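Table Surfaces and Small Objects: Gallery

Notes and pictures on the dark work surface at Dernar, compiled by Ecaterina Ghiță. Last updated May 3, 2022.

The surface is black and covered in a dark fabric with a slight nap. It was chosen in November over two lighter cloths, both of which showed creases under the ceiling lamps. The fabric is stretched over the top and clipped on the underside, so it can be taken off for cleaning. Objects are laid directly on it, with no tray or mat.

Pale and saturated colors separate well from the black. Glossy items pick up highlights from the lamps, and these move when the item is turned. Matte items keep an even tone and are easier to compare between pictures.
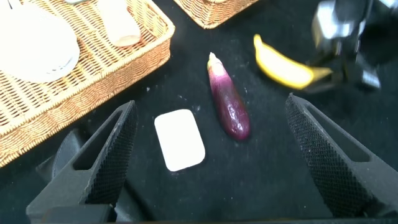
White block with rounded corners, small purple eggplant and yellow banana on black fabric. Lint visible on the cloth.

The eggplant is the harder of the two produce shapes to place. It is wider at the bottom than at the stem, and on a hard top it tends to roll in an arc until the calyx stops it. The nap of the fabric is enough to hold it in most positions. The banana rests on its side and needs no support.

Lint is the main drawback of this cloth. A roller removes most of it, but fine white specks return within almost 2 hours of normal use. Brushing was tried and dropped - it raised the nap and left streaks. Colleen Wong has asked for a tighter weave, and a sample from Kedeo is on order under item 849.

Cloth care: roll before use, wash cold every 7 weeks, air dry flat. Do not iron.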